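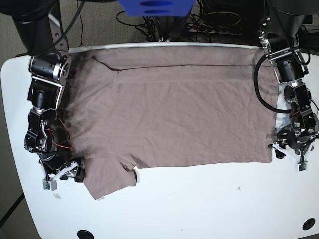

Taupe T-shirt spread on a white table, one sleeve still outside the main rectangle.

Folding T-shirts flat

Clear a table larger than the shirt. Lay the garment out and smooth from the centre towards the hems. Soft wrinkles can be worked out by hand – a long crease across the upper part usually needs steam.

Bring both sleeves in before the first fold. A sleeve left hanging shows up later as a lump at one corner. Check the hem at the same point, as it tends to turn under where the sleeve meets it.

Fold lengthways, then across, keeping the straight edge towards you. Leave a 2 cm margin at the neckline. Heavier cotton, 200 gsm and up, holds better with one fold fewer.

Stack with the folded edge outwards. Drawer dividers are covered on the February page.

Zuweira Ofori
Updated 13 July 2026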